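On 23rd April, the Bevarska film list wrote:

> Does anyone know which cut of Endum is screening in July? I've seen 171 minutes listed, and the old Strachan disc is a lot shorter.

It's the 171-minute cut. The print comes from Britum and has the whole mountain section, where the two brothers cross the border and find their father's village flooded. The disc drops that and goes straight to the trial.

The hall seats 454, so you should get in without booking - last year's opener was the only one that sold out. There will be one intermission, after reel 4. Subtitles are in English.
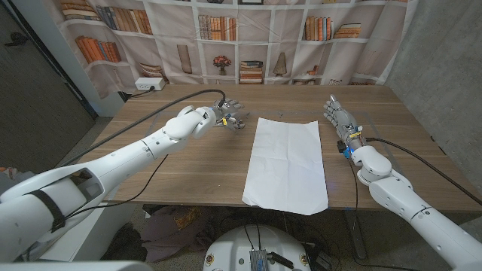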